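Back from the Zaventon show, feet killing me

23rd November

Ok quick one before I have to be up again. Went to the charity fashion night in Zaventon after all, the one I kept saying I wouldn't have time for. Glad I went. Mostly.

Doors were meant to be at seven, they let us in at half past. Coats on, everybody squashed in the lobby. 275 seats and I'd guess every one taken, plus people standing along the back by the bar. Tickets had been on sale since September so fair enough.

Three labels on the night. Rasow went first - lots of gray wool, big collars, coats you could sleep in. I liked them more than I expected too. The music was way too loud for the first two looks and then somebody turned it down, thank you whoever you are.

Then Gosau. Knitwear. My favorite part by a mile. There was a long green cardigan with pockets down by the knees, silly and perfect, and the woman wearing it did a proper stomp and got a cheer. Half the models had never walked before, friends and neighbors of the hospice mostly, and you could tell, in a good way. One lady stopped to wave at her grandkids. Twice. 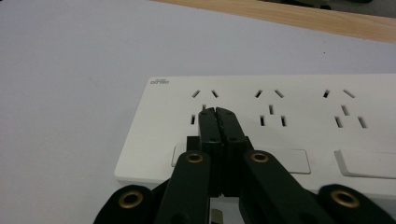
Posted by hemandhaw

Thorlacius closed and I'm in two minds. Beautiful fabric, really beautiful, but everything was floor length and everything was navy and after a while I was thinking about dinner. The last dress was the exeption. Open back, tiny pleats, moved like water. Would I wear it? Where would I wear it. The supermarket.

Auction after. Went on too long. A scarf I'd had my eye on started at 75 and I put my hand down pretty fast. Somebody paid nearly 3 times that and looked thrilled, and it all goes to the hospice, so good for them.

Food: little cheese things, gone in minutes. I got one. Bring a sandwich if you go next year, I mean it.

Small grumble - the seating. Rows were so flat that from the sixth one back you saw hats and shoulders and not a single shoe. I care about shoes! Raise the runway a bit or stagger the chairs, please.

Missed the early bus, got the late one, shared it with two of the models still in full makeup eating chips. Best part of the evening maybe.

Will try to do a proper post on the Gosau knits this week, I scribbled notes on the back of the program and now cant read half of them. Also still owe you the zipper post. I know, I know. Bed.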